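About Furnow Computer Repair & Refurbishing

Furnow began as a table, a lamp and a pile of office computers that an insurance firm in Brillesley wanted gone by lunchtime. We were asked to take them to the dump. We took them home, which caused some discussion at home, and by the end of the month most of them were working again and the dining room was not. A business license followed.

These days we have our own premises on Seidel Street, behind the tile shop and up the ramp. The sign is small and the arrow on it points slightly at the wrong door. The tile people are used to it and will send you along.

What we do

We take in desktop computers that somebody has given up on, open them, clean them, test what's inside, replace what has failed and sell them on with a warranty. We also repair computers for people who haven't given up yet. The second group is more anxious and brings cookies.

Most of what crosses our benches is the plain office tower: the heavy kind that lived under a desk for years being kicked gently by someone in accounts. We are fond of these machines. They were built to be serviced by a person in a hurry, with drives that slide out on rails and latches in bright colors where your fingers are supposed to go. You can change the memory in one without taking off your rings. Try that with a slim laptop and you'll spend the afternoon looking for a screw the size of a poppy seed.

We do work on laptops. We just sigh more.

How a computer goes through the shop

Every tower gets a ticket on arrival, and the ticket stays with it until it leaves. We used to use sticky notes. There was a warm spell one June when the glue let go on a whole shelf of them overnight, and we spent the next morning matching 30 notes to 30 nearly identical gray boxes. We now use string tags.

First comes the outside. Old inventory stickers, tape, chewing gum, a child's drawing of a horse (we kept that one, it's by the kettle). Then the side panel comes off and the case goes down flat, open side up, and we have a look at how the years have treated it. Dust is normal. Dust that has formed a felt is also normal. We have found paper clips, a library card, sunflower seeds and the missing key to a filing cabinet, which we returned to a very grateful office manager who had replaced the cabinet two years before.

After cleaning we go over the parts in the same order every time. Memory gets reseated and tested overnight. Cables are checked at both ends, and anything pinched gets swapped. The fan has to turn quietly or it goes in the bucket. The power supply is tested under load, and we don't open power supplies, ever, for any customer, no matter how handy their uncle is. Graphics cards come out, get dusted and go back in, pressed down until they click. If you don't hear the click, you'll be hearing from the customer.

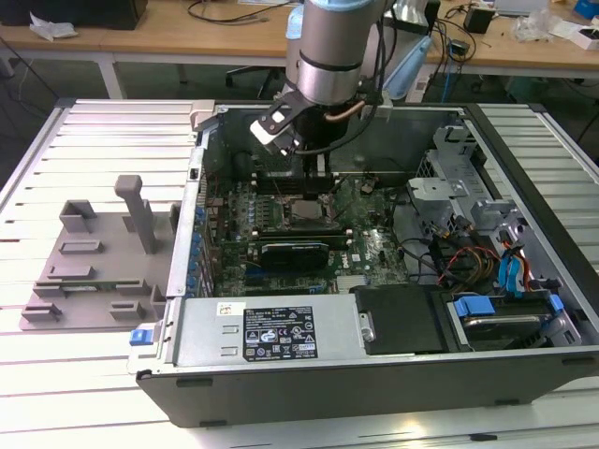

A tower on its side with the panel off, graphics card and a drive still in place.

Hard drives are their own subject. A drive that arrives in a donated machine is erased before anything else is done with it, and if it can't be erased it is drilled. We have a drill press for this and a waiting list of staff who'd like a turn. You can ask for a certificate saying the job was done, or you can ask for the drive itself, with holes. One customer made hers into a coaster. It wobbles.

What passes gets a fresh install, a wipe-down and a final day of simply being left on in the corner, playing a slideshow of lakes. Whatever is going to go wrong should go wrong then, in front of us, and not in front of you on the evening your tax return is due.

What we sell

Our refurbished towers come in 2 versions, and we spent far too long naming them. The Drekura Basic is for email, letters, bills, photos and solitaire. The Drekura Plus has more memory and a separate graphics card, and is for people who have a nephew. Both leave with a keyboard and a mouse. The keyboards are used too, but they've been through more soap than most dinner plates.

Prices start at 200 dollars. We get asked whether that's the price with the monitor. It isn't, but we have a wall of monitors and we're open to reason, particularly near closing time. Some of them are very wide and some of them are very square, and the square ones have a following we don't fully understand.

We also keep a parts counter: loose memory, drive rails, slot covers, power leads, screws by the scoop. The little plastic rails are what people seem most pleased to find. They get lost the first time a drive is changed, and after that the drive rides around held in with tape and optimism. If yours are blue, bring one along if you still have it, and we'll go through the blue tub together. There's also a green tub and a tub marked MISC, which you enter at your own risk.

The number on the wall

If you've been in, you'll have noticed the chalk number over the counter. It's how many towers we kept out of the scrap container last year, and last year it was 386. Customers have suggested we round it up to 400. We'd prefer to go and find another fourteen.

Not everything can be saved. When a board is dead it's dead, and we strip the machine for whatever is still good and send the rest to a metals recycler, sorted. Steel in one cage, boards in another, cables in a bin that always looks like somebody dropped a plate of spaghetti in it. The beige cases from long ago are the hardest to part with. There's usually nothing wrong with them except everything inside.

Our bench rules

These are taped up in the workshop, and customers keep asking for a copy, so:

Unplug it. Then look at the plug and check that it's the plug you think it is.
Drinks live on the windowsill.
Screws go in the dish as they come out. Your pocket is not a dish.
Take a photo before you pull a cable you don't recognize.
Don't force the side panel. There's a latch. There's always a latch.
If there are screws left over at the end, it isn't the end.
Whoever finishes the compressed air buys the compressed air.

Saturday-style classes, minus the Saturday

Several evenings a month we push the benches together and run a class called Open It Up. You bring a desktop you own, we lend you a screwdriver, and for two hours you learn what the parts are, how to clean them and how to add memory. No experience is needed. We've had retired bus drivers, a pair of newlyweds who shared one computer and two opinions, and a high-school student who corrected us about slot types and now works here during vacations.

Most people come in nervous about breaking something. Desktop parts are tougher than they look, and nearly all the connectors only fit one way. By the first break there's usually someone at the far end cheerfully vacuuming a heat sink. Computers go home working, or they stay with us for a few days at no charge until they do.

Doors open at 6:30 p.m. and we start when the kettle has boiled. Please don't bring a laptop. We'll be kind about it, but you'll have a boring evening.

Donating a computer

We accept desktops in any condition short of soaked. Cables are welcome if they belong to the thing you're donating, and less welcome if they come in a box labeled CABLES that has moved house with you several times. Everyone has this box. We have this box. Ours is full.

Please take out any discs first and leave the side panel attached, even if it's only attached in spirit. If the case has a lock, we'd love the key. Offices with a larger number to clear can call ahead and we'll bring the van, which fits about 25 towers, or fewer if whoever is driving has also picked up lumber.

We don't take printers. We have nothing against you personally.

Finding us

Furnow is on Seidel Street in Brillesley, at the back of the tile shop. Parking is in front, and the ramp is good for carts and strollers. We're open from 10 a.m. to 6 p.m. and closed for lunch at a time that depends on who's at the counter. If the door is locked and the lights are on, knock loudly. Someone's probably running the vacuum.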